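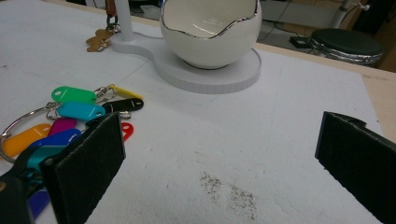

Section 3: Setting Up the Trillden Soil Methane Chamber

Applies to the Trillden closed chamber with the Memberg logger. Text revised 8/30/20 by Manju Solanki.

Read this section before you take the chamber into the field. It covers collar placement, sealing, the leak check and the first measurement. Calibration with reference gas is in Section 5.

3.1 Choosing a spot

Methane flux can change a lot over a short distance, especially in peat and at the edges of ponds. Pick spots that match the ground cover you want to report on, and write down what is growing there. Stay off animal burrows and fresh footprints. If the water table is above the surface, use the float ring described in Section 7.

Put boards down before you start work on soft ground. The weight of a person standing next to the collar can push gas out of the peat, and the logger will record it as a sharp rise. Girish Kushwaha's wetland notes from the Semwal site have several good plots of this effect, and they are reprinted in Appendix B.

3.2 Installing the collar

1. Cut around the inside of the collar guide with a long serrated knife. Cut straight down. Do not lever the knife from side to side.

2. Set the collar in the cut and press it down evenly until the mark on the outside is level with the soil. On frozen ground, wait for the thaw. Most northern users install in May.

3. Check the collar with a spirit level in two directions. A small tilt is acceptable on dry ground. On flooded ground the water channel will spill if the collar is not level.

4. Measure the height from the soil to the top of the collar at four points and enter the average in the logger under SITE > COLLAR. The logger needs this to work out the chamber volume.

5. Leave the collar alone for at least 2 days before the first reading. Cut roots and disturbed soil give off gas that does not belong in your data.

Note: Collars can stay in place for the whole season. Check the height again after heavy rain or frost.

3.3 Connecting the logger

1. Push the inlet tube onto the port marked IN and the return tube onto the port marked OUT. Both should click.

2. Connect the temperature probe and the pressure sensor. Either one can go in either socket.

3. Turn on the logger and let it warm up for 15 minutes. The status light changes from amber to green when the cell is stable.

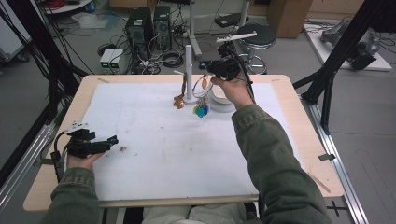
4. Fill the water channel to the line. Use clean water. In cold weather, use the brine mix in Section 7.

Caution: Do not let water get into the inlet tube. If it does, turn off the pump at once, disconnect the tube at the logger end and replace the filter before you start again.

3.4 Leak check

1. Place the chamber on the blank base plate and select TEST > LEAK.

2. Breathe out slowly near the seal and watch the carbon dioxide reading. A jump means the seal is leaking.

3. If the test fails, wipe the gasket, turn it over and repeat. A gasket that fails 3 times should be thrown away.

3.5 First measurement

Lower the chamber onto the collar slowly, with the vent open. Close the vent only after the chamber is seated, then press START. The fan comes on by itself. A standard run lasts 75 seconds at sites with high flux. For dry upland soil, select LONG in the run menu.

Lift the chamber off when the run ends and let it air out until the reading returns to the outside level. Bubbles show up as steps in the curve. Do not delete these runs. Mark them with the E flag so they can be handled separately in Drestaris.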